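Replacing the finger pads on a hand-held gripper

Last revised 26th October by Reshma Zwane

Applies to: Hunument hand-held grippers with printed fingers and glued rubber pads. The Arnard version uses the same fingers on a different trigger linkage; steps 1 to 4 and 6 to 9 are the same, and step 5 has a note.

Pads are a wear part. On our bench a pair lasts through several thousand grasps on cardboard and plastic, and far fewer on anything with a cut metal edge. The gripper logged under unit 118 had 1436 grasps on its last pair when an edge started to lift, which is low, and the cause was old contact cement. Date the can when you open it and throw it out after a year.

When to replace

Replace both pads if you find any of the following:

- A lip along the top edge that does not lie back down under finger pressure.
- A flap at the bottom edge that you can get a fingernail behind.
- A ragged or torn edge that hangs past the body of the finger.
- A glazed area that stays glossy after wiping with alcohol.
- A cut that goes through to the plastic.

Always change the pair. A new pad against a worn one closes off center, and the object shifts sideways as the grip comes on. The shift is small, but it shows up in the width readings and you will spend an afternoon looking for a linkage fault.

Do not glue a lifted edge back down as a permanent fix. The cement under the lifted part has dust in it by then. A dab of cement will get you to the end of a shift, and that is all it is good for.

Parts and tools

- Two pads, cut from 2 mm rubber sheet using the paper template in the drawer
- Contact cement, water-thin type, with a small stiff brush
- Isopropyl alcohol, 90 percent or better
- Lint-free wipes
- Plastic scraper (a steel blade gouges the printed recess)
- 240-grit paper
- Two flat wooden blocks and one spring clamp
- 2.5 mm hex driver
- Feeler gauge set
- Masking tape

Podirmont sells a pre-cut pad with adhesive backing. It fits the recess, but the adhesive creeps under side load and the pad walks toward the fingertip. If that is what you have, peel the backing, clean off the adhesive and use cement.

Step 1. Make the gripper safe

Unplug the cable at the gripper end and move it out of the way. Squeeze the trigger once and release it. The fingers should open fully and stay open. If they do not, the return spring is off its post, and that needs to be put right first.

Lay the gripper on a clean flat table with the fingers open. Put a strip of masking tape across the trigger so it cannot be pulled while your fingers are between the pads.

Step 2. Record the starting point

Before you remove anything, close the fingers by hand and check how the pads meet. Write down whether first contact is at the tip, the middle or the heel. Measure the gap at the opposite end with the feeler gauge. You will compare against this in step 8.

Open the fingers again and look at each pad from the top edge, then from the bottom. Lifting nearly always starts at an edge, and a pad that looks sound from the front can be loose behind. Press along the edge with a thumb and watch for movement.

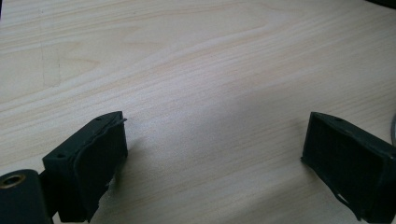

Note which edge lifted on which finger. If the same edge goes twice in a row on the same finger, the finger is probably twisted on its mount, and new pads will fail in the same place. Step 5 covers that.

Step 3. Remove the old pads

Start at the loosest edge. Work the plastic scraper in flat against the finger and push along the length of the recess. Do not lever outward. The raised rim around the recess is thin and will snap along a layer line if you use it as a fulcrum.

If the pad will not move, brush alcohol into the gap, wait two minutes and try again. Heat is not a good idea. A hot air gun will soften the finger well before it softens the cement, and a finger that has been warmed under load does not come back straight.

Pull the pad away in one piece where you can. Keep the old pads until the job is finished, as they are useful for checking the outline of the new ones.

Step 4. Clean the recess

Scrape off the remaining cement. Small patches that are hard and flush can stay. Anything that stands up has to go, because the new pad will follow it and leave a high spot.

Scuff the floor of the recess with 240-grit paper, ten or twelve strokes along the length. Wipe with alcohol until the wipe comes away clean. Let it dry for five minutes. From here on, do not touch the recess with bare fingers.

Check the rim for cracks. A short crack can be stopped with a drop of thin cyanoacrylate. If a section of rim is missing at the bottom edge, change the finger, as that end takes most of the peel load.

Step 5. Check the finger mounts

Hold the body of the gripper and try to rock each finger by its tip. There should be no movement you can feel. If there is, tighten the mounting screws with the 2.5 mm driver until they just stop, then a further eighth of a turn.

The screws run into brass threaded inserts set in plastic. If a screw keeps turning and never comes tight, the insert has broken loose and is spinning in its bore. Stop there. Back the screw out, clean the bore and reset the insert with a soldering iron at low heat, using the insert tip. Let it cool completely before any load goes on it.

Look at the inserts from the end as well. Each one should be flush with the plastic or slightly below. An insert that stands proud has been pulled by an overtightened screw, and it will hold the part off its seat.

Arnard version: the rear screw passes through the linkage arm. Hold the arm against its stop while tightening, or the finger will bind over the last few millimeters of travel.

Step 6. Fit the new pads dry

Place each new pad in its recess without cement. It should drop in with a small even margin on all sides. If you have to press it in, trim it. A pad that is forced into the recess is under compression, and it will lift itself off at the weakest edge within days -- this accounts for most of the early failures we get.

Trim with a fresh blade and a straightedge, on a mat, away from the gripper. Scissors leave a wavy edge, and the high points of a wavy edge catch on cartons.

Scuff the back of each pad lightly and wipe it with alcohol. Mark the back L or R with a pencil, plus an arrow toward the tip.

Step 7. Glue and clamp

Brush a thin, even coat of cement on the recess floor and another on the back of the pad. Go right to the edges, and put a second pass along the top and bottom 5 mm on both surfaces. Keep cement off the rim and out of the round holes in the top face of the finger. The holes are there for fixtures, and dried cement is slow to drill out.

Wait until both surfaces are dry to the knuckle. In a normal room this takes eight to ten minutes. In January, with the heating off overnight, it took us twenty-five. If the cement strings when you touch it, it is not ready.

Set the heel of the pad into the recess first, line up the sides and roll the pad down toward the tip. You get one try. Press outward from the center line with your thumb to move any trapped air to the edges.

Do the second finger in the same way. Then place a wooden block against each pad and clamp lightly across the blocks. The clamp is there to hold contact along the edges. If the rubber bulges over the rim, it is too tight.

Leave it clamped for one hour. Leave it unloaded for another twelve.

Step 8. Check the closing contact

Remove the clamp, the blocks and the tape on the trigger. Close the fingers slowly by hand and compare with your notes from step 2.

Contact should start at the tips and spread toward the heel as the trigger comes in. With the trigger fully in, a 0.10 mm feeler should not pass between the pads at any point.

If contact starts at the heel, one pad is sitting high at the bottom, usually on cement left from step 4. If the feeler passes along one side only, a finger is twisted. Loosen its mounting screws, close the gripper on a flat steel rule, and tighten again with the rule held square.

Finish by trying to lift each edge with a fingernail. Use moderate force. An edge that lifts now would have lifted on the first day of use.

Step 9. Zero the width sensor

New pads are thicker than worn ones, so the old zero no longer holds. Plug in the cable. Close the fingers fully and hold them, then run the zero routine from the service menu. Open fully and record the open count.

On our units the full-open reading should come back within 5 counts of the value on the unit label. Unit 118 is labeled 1713 and read 1711 after its last pad change. If the reading is further off than that, close and zero again before you suspect the sensor. The usual cause is a trigger that was not fully in.

Check the cable while you are there. It should leave the gripper in an easy curve, with enough slack that it does not tug when the wrist turns.

Log entry

Write the following in the unit log: date, unit number, grasps on the old pads, which edges had lifted, cement batch, closing contact before and after, and the open count. The Mkhize cell uses the same log format, so pad life can be compared between the two benches.

Looking after new pads

Wipe the pads with alcohol at the start of each shift and let them dry before use. Do not use hand cleaner, silicone spray or anything sold as a rubber conditioner. Any of these will get under the edges.

Check the edges weekly for the first month, then monthly. Store the gripper with the fingers open. Pads left pressed together over a long weekend tend to stick, and pulling them apart loads the top edge in exactly the direction it is weakest.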